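Visita a la jornada sobre bulos y verificación en Fandach

12 de abril de 2021

Salimos de la estación a las ocho y llegamos a Fandach con tiempo de sobra. La jornada de puertas abiertas la organizaba Sotelo, la redacción que desde hace años desmiente cadenas de mensajería y vídeos manipulados, y se celebraba en el edificio que comparte con otras entidades. El aforo estaba limitado a 50 personas por las medidas sanitarias. En la entrada tomaban la temperatura y entregaban una acreditación de papel con el turno escrito a mano.

La primera parte fue una charla en la sala de la planta baja. Explicaron cómo llega un rumor a la redacción: casi siempre por un lector que reenvía lo que ha recibido en un grupo familiar. En marzo recibieron 300 consultas, y una buena parte trataba de lo mismo, un supuesto almacén de la empresa Lorkton donde, según los mensajes, se guardaban listas de vecinos con sus datos médicos. El rumor nació de una captura sin fecha y de un número de referencia del catálogo que alguien leyó como una clave. La empresa lo negó con un comunicado de dos líneas, que también se tomó como prueba.

Nos enseñaron el recorrido completo del mensaje en una pantalla. Lo que más me interesó fue el paso intermedio – el momento en que la captura deja de circular sola y empieza a ir acompañada de una nota de voz. En las notas de voz siempre hay una cuñada o un compañero de trabajo que lo ha visto. La redacción no consiguió hablar con ninguno de ellos.

Después nos dividieron en tres grupos. Al mío le tocó subir a la segunda planta, donde está el archivo. Guardan cada mensaje con la fecha de entrada, la comunidad desde la que se envió y el veredicto, si lo hay. Muchos no lo tienen. Preguntamos cuánto tardan en publicar un desmentido y respondieron que 2 días cuando hay un documento oficial con el que comparar, y bastante más cuando no lo hay.

El taller práctico fue lo más flojo. Había que buscar el origen de una fotografía con un programa llamado Jovmont, pero la conexión se caía y solo pudimos terminar un ejercicio de los 3 previstos. Quien quiera repetirlo en casa puede pedir el material por correo.

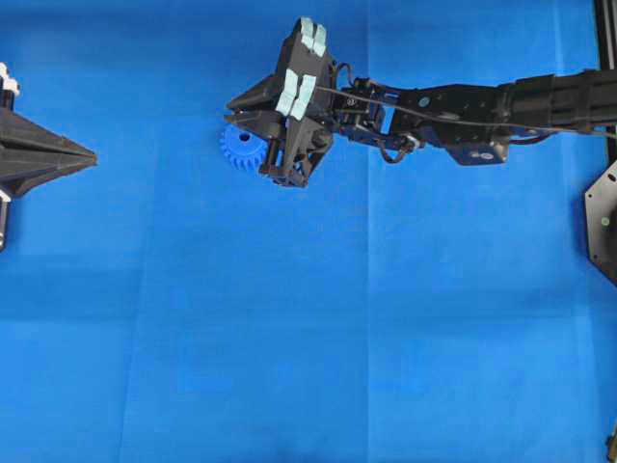
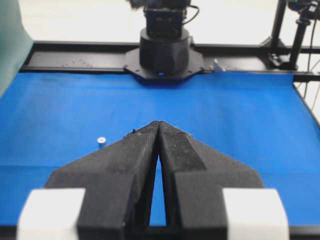
Pinzas negras sobre fondo azul.
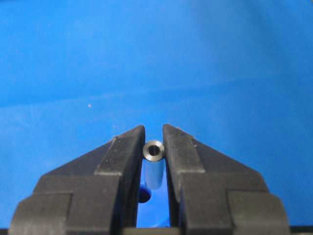

A mediodía hubo un descanso de media hora con café en el patio. Por la tarde quedaba el turno de preguntas, que fue largo. Un asistente quiso saber por qué no se publica el nombre de quienes difunden los bulos. Contestaron que la mayoría son personas que los reenvían de buena fe y que señalarlas no ayuda a que rectifiquen. Otra persona preguntó por la financiación, y repartieron una hoja con las cuentas del año anterior.

La jornada terminó a las cinco. La entrada es gratuita, pero hay que inscribirse antes por la página de Sotelo. Desde la estación se llega a pie en un cuarto de hora; el autobús pasa poco y el aparcamiento del edificio está reservado para el personal.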